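Notes for my talk – open day at the Ustby workshop

Start with thanks to Meinir Griffiths for the invitation. Say the name of our project slowly: Trindemau. Last time half of the room wrote it wrong.

First point: why we show a computer and not a new product. Visitors know what a desktop computer is. Many of them have one at home with dust inside. When they see the robot work at an open case, they understand the difficulty at once, and I do not need many slides.

Second point: the space. A case is narrow, there are cables, and the gripper has its own width. Ask the audience who has ever dropped a screw into a computer. Wait for hands. Then show the three pictures, not too fast. 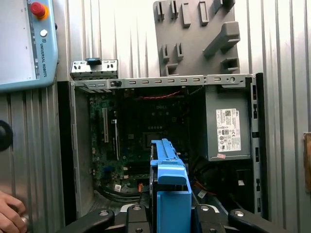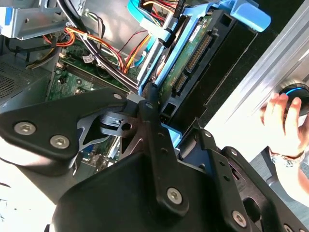

The blue caddy, and the open case around it.
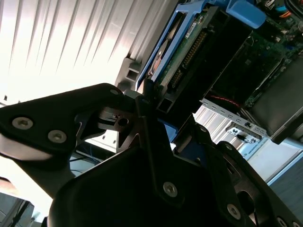
Third point: the demonstration takes 5 minutes. Kaja Lapiņa runs it and I speak. If she needs more time, I tell the story of our first visit to Rungrueang, where we brought the wrong power plug and borrowed one from the canteen.

Say clearly that a person stays near the robot during the demonstration. Younes Fawzy asked me to repeat this, as visitors like to come close. They must stay behind the yellow line on the floor – children also.

Numbers, only if somebody asks: we had 70 visitors in January, in 2 groups. It was too many for one group, the people at the back saw nothing.

Questions I expect: does it replace workers (take time for this one, Rigoberto will help me), what does it cost (send them to Przemysław), can it open a laptop (not yet).

Coffee is in the room next door. Remind them to give back the visitor badges.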